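Search this site Search

Sharing a Table with an Arm: Our Rules Report
Project team: Atieno Lukumay, Yuzuki Yagi, Gediminas Koppel
Advisor: Man-lok Chang

When we picked this project in April I thought I'd be writing code all term. Instead I got the rulebook! Our lab group (we're called Presten, long story) had a risk assessment from an older setup, and it was written for metal parts. Nothing in it covered something you can bruise. So my piece of the work was to write working rules for handling delicate objects, and flowers in a vase were the test case Yuzuki wanted.

I started with the collaborative robot guidance Man-lok gave us, and wow, it's dense. Most of it deals with contact between the arm and a person – how hard, how fast, which part of the body. Great stuff, but we also needed something for the few inches around the object. Gediminas and I argued over that for an entire afternoon (he wanted one speed limit everywhere, I wanted a slow zone), and we ended up with a slow zone close to the vase and a regular limit for the rest of the table. 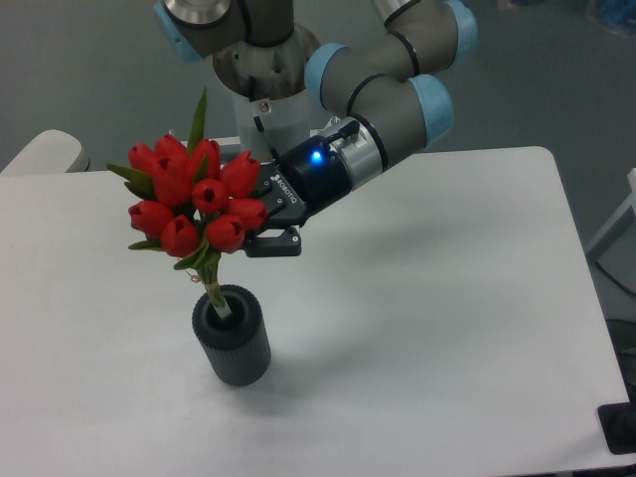 The other thing we fought over was who gets to put a hand in. Our first draft said "stop the program before reaching in," and Atieno pointed out that a paused program and a protective stop are different things, and that half the lab uses the words as if they're the same. She was right. The rule now says the person reaching in presses the stop themselves and says "stopped" out loud before touching anything. It felt silly for two sessions and then it was just what we did.

We also wrote a parking rule. Between runs, the gripper waits over clear table, away from the object, and whoever is running the session checks the spot before anyone resets the flowers.
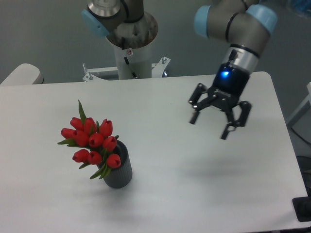
Figure 2. Gripper open over the clear side of the table, tulips in the vase on the left.

Our final sheet has five rules and fits on one page, which was my big goal. Atieno still wants a line about cables on the floor, and I think she should get it, so that's going in the next version along with a proper sign-off box for Man-lok.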